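3.2 Surface reflectance and the perceived brightness of small kitchens

The lighting survey described in Section 3.1 recorded illuminance at the work surface, which is the quantity most building codes refer to. Occupants, however, respond to the light that leaves a surface and reaches the eye. Two kitchens with the same measured illuminance can be judged very differently when one has pale counters and the other has dark ones. This section deals with that difference and with how it was handled in the analysis.

The sample consists of 67 apartments in the Oltside and Plirngate developments. Both were built to the same floor plan, with a single ceiling fitting in the kitchen and no lighting under the wall cabinets. The Oltside units were handed over with white walls and a light gray counter. In Plirngate the buyers chose their own finishes, and the range is much wider. We did not ask occupants to change their lamps before the visit, but lamp type and age were noted and are included as covariates in the model.

Reflectance was estimated by comparison with a printed gray scale, held flat against the surface and read by two observers working separately. Where the readings differed by more than one step, a third reading was taken and the median was kept. The method is coarse. It has the advantage that it can be carried out in a minute or two in an occupied home, and a check against a contact reflectometer in a subset of units showed no systematic bias for matte finishes. Glossy finishes were read slightly too high, and a correction was applied to them before the analysis.

Each surface was assigned to one of 5 classes, from very light to very dark. Patterned materials were a recurring problem. Wood grain, speckled stone and tile with contrasting grout all contain areas that would fall in different classes if read alone. For these we used the area-weighted mean over a square patch placed near the middle of the main work area, away from the sink and the stove. 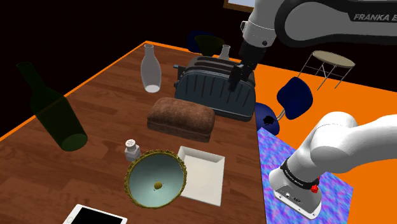
Figure 4. Dark appliance on a grained wooden surface.

Objects left on the work surface complicate the picture further. In most of the homes visited, part of the counter or table was permanently occupied by appliances, and their finish has its own effect on what the occupant sees. The contrast between an object and its background matters more for finding a control or an edge than the reflectance of either taken alone. A slate-gray toaster on reddish-brown wood, as in Figure 4, differs from its support in hue, while a thin bright orange border of the kind seen on that table marks where the surface ends. Edge marking of this type was rare in the sample. We coded it as a separate binary variable, together with contrasting trim on counters and drawer fronts, and did not attempt to grade its strength.

Perceived brightness was rated by the main cook in the household on a seven-step scale, once in daylight and once after dark with the usual lamps on. Only the evening ratings are used here. The question referred to the work surface where food is most often prepared, and the respondent was asked to stand at that spot while answering. Respondents who normally prepared food in another room were left out of this part of the analysis.

The mean illuminance at the rating position was close to 200 lux in both developments, so the comparison is not driven by the amount of light delivered. Ratings fell steadily from the lightest to the darkest counter class. The largest step was found between the middle class and the one below it. Wall reflectance had a weaker effect in the same direction, and it was no longer distinguishable from zero once the counter class had been entered. This agrees with the geometry of the rooms – a cook looking down at a counter in a narrow kitchen has little wall in view.

Edge marking showed no relation to rated brightness. It was associated with fewer reports of difficulty in judging where the counter ended, but the number of marked surfaces is too small to support a firm statement. The same question will be taken up with the larger Orellana sample, in which contrasting trim was a standard option.

Some limits should be noted. The reflectance classes were read under the existing lamps, and warm lamps raise the apparent lightness of red and brown materials relative to blue and gray ones. The printed scale compensates for this only in part. The Kuvora protocol, which uses a portable reference lamp and a folding hood, would remove most of the error, but the equipment could not be used in the smallest kitchens. Finally, the occupants of Plirngate had chosen their finishes themselves, and a preference for dark counters may go along with a lower demand for brightness. The interaction between development and counter class is reported in Section 4 for this reason.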